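Chathurika Barua
2 min read

Replacing finger pads on the hand-held grippers this week. Posting my order of work so Fedir can follow it while I'm away.

1/ Back the four pivot screws off a quarter turn. Don't take them out. The link bars drop if you do and you'll spend the evening lining them up again.

2/ Peel the old pads from the bottom edge. Scrape the glue off with a plastic card and wipe the face clean. Leave it to dry fully.

3/ New pads go on with the fingers shut on a 38 mm block. Clamp overnight. I tried two hours once and one pad crept.

14 replies · 38 likes

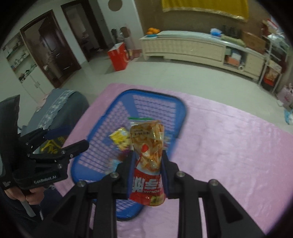
Konjak pouch held between the dark blue pads, over the snack basket.

4/ Pouches are my check after a pad change. Film is slippery and the sides give, so a pad that sits crooked shows up quickly. Boxes will forgive almost anything.

5/ Nip the pivots up evenly, left then right. Open and close 100 times by hand, then check the screws again.

6/ Write the pad date in the log. Ours are due at 227 hours. Myroslav's pair went well past that and the left one had gone shiny.

7/ Spare pads are in the Barkton tin. Please reorder when you open the last bag.

6 replies · 21 likes · 3 shares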